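Arnberg Lodging Opens Guest Cabins at Doststead

05/04/2022 – Arnberg Lodging, a family-run operator of short-stay rental homes, has opened its Doststead property to overnight guests. The site consists of 14 detached cabins on a wooded parcel near Flenbridge, with a combined capacity of up to 181 guests.

Construction was completed in March. Malhotra Building acted as general contractor and carried out the site grading, septic installation and interior finish work. Each cabin has a full kitchen, a washer and dryer, and a covered porch. Two units have step-free entry and roll-in showers. Heating and cooling are supplied by individual heat pumps, controlled from a wall unit in each cabin.

A shared hall of 4000 square feet is available for reunions, retreats and small weddings. The hall is booked separately from the cabins and carries a refundable deposit of $1000. Outside caterers are permitted if they hold a current county license.

Check-in begins at 4 p.m. and checkout is at 11 a.m. Entry is by keypad – codes are sent by text message on the morning of arrival. The minimum stay is two nights, or three nights on holiday weekends. Pets are accepted in six of the cabins for a flat cleaning fee.
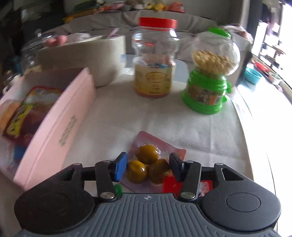 Can a booking be moved to different dates?
Date changes are free until seven days before arrival, subject to availability. After that point the first night is charged.

Reservations are handled through the Arnberg Lodging website or by phone with the Flenbridge office. Group rates apply to bookings of four or more cabins.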